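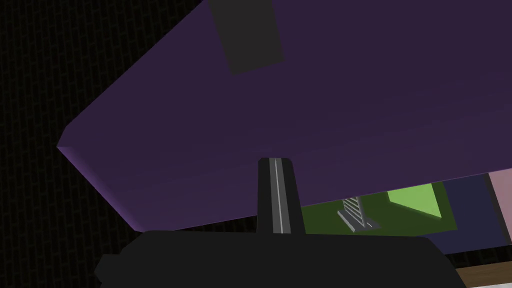
Category: Simulation / Wrist view / Clearance rules

Ticket opened by Aleksandra Jabłońska
Project: Wora
Status: Open, waiting on second review

Problem
Runs are being passed in review when the wrist view is mostly filled by one large surface. In the run I looked at, a purple slab hangs over the gripper and the top of the finger is nearly at its underside. I can't tell from that view if there is contact. The reviewer marked it "clear". Our rule sheet says to keep a safe distance but gives no number, so I can't say the reviewer was wrong.

Checked so far
– Contact log for the batch: 200 runs, 160 with contact logging turned on. The rest can't be judged from the log at all.
– Rule sheet in Jarkitz: last edited in August, no clearance value.
– Reset script: no change between batches.

Reply, Zbigniew Zalewska, 9:40
Contact logging was off by default in the older Reuter config. I turned it on. Please don't pass any run without a log, even if the view looks fine. For the clearance value I suggest 13 mm between fingertip and any fixed surface during approach, measured in the simulator and not judged by eye.

Reply, Aleksandra Jabłońska, 10:15
Fine with 13 for approach. It can't apply at the grasp itself, so the rule needs to say where approach ends. I'd end it when the fingers start to close.

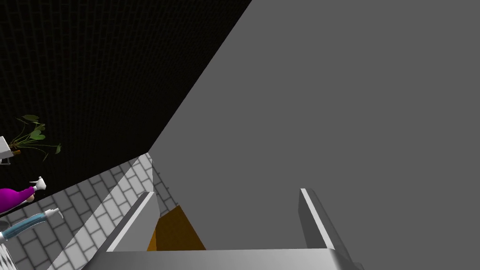
It also has to cover large flat panels straight ahead of the hand. A plain gray face gives the reviewer no texture to judge depth by, and an open gripper in front of it can look closer or farther than it is. Same rule, same number, read from the log.

Reply, Tamara Savchuk, 13:05
Agreed. Draft wording for section 2:
"During approach, keep 13 mm or more from fixed surfaces. Approach ends when the fingers begin to close. Runs with no contact log are returned, not passed."

Next steps
Zbigniew to rerun the unlogged part of the batch. Bożena Domański to do the second review of the wording. Old "clear" marks stay in Jarkitz until the rerun is done – please don't edit them by hand.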